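Cleaning flutes at Misto

The workshop at Misto repairs woodwind instruments, and its senior repairer has dealt with flutes for 11 years. Most faults, she says, begin with moisture.

"Pads swell, then they leak. A player hears a weak low note and presses harder, and that bends the key."

She charges by the job - 6 keys or the full set - and keeps oil away from the pads. For the tone hole rims she prefers double-ended cotton swabs on wooden sticks.

"A cloth drags fibres into the corners. A swab goes where I point it."
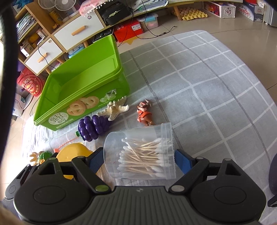
Storage

Her advice is brief: dry the bore, close the case, keep it off the radiator.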